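Grimshaw shared workshop, home build course
Handout 2: before you buy the arms

Treat a simulated run as a claim. The Tredel build clears a table well enough in software, where the floor is level and parts cost nothing. 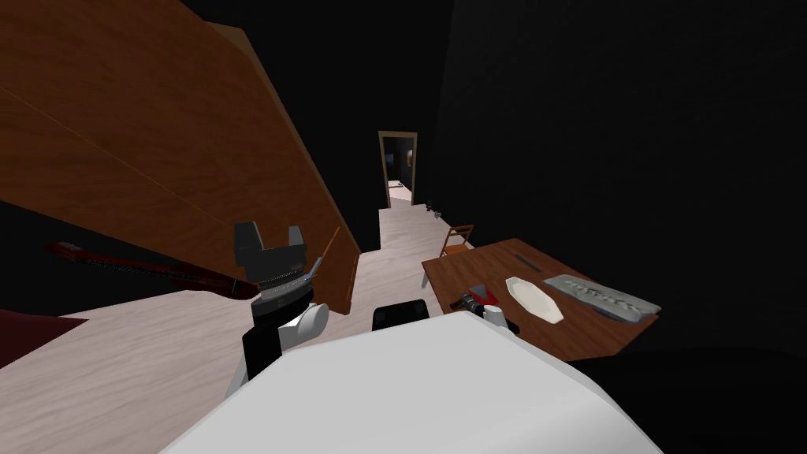

One reader of the last handout wrote that simulation had saved them a burnt-out motor, and that we were too hard on it. Fair, but a saved motor is no proof of a good grip.

Exercise: list what your own kitchen has that the model leaves out. Budget 47 hours for wiring, then doubt it.
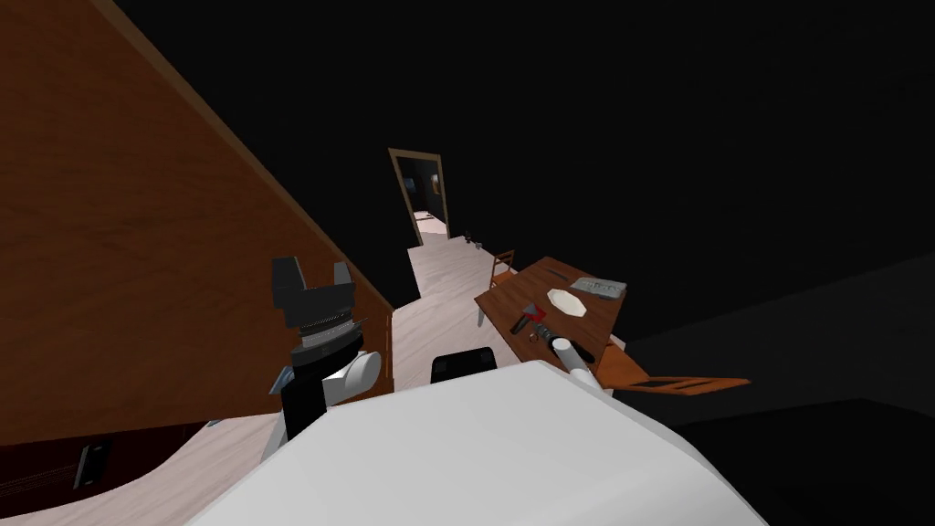

Fig. 2. Two-arm model by the table, gripper raised.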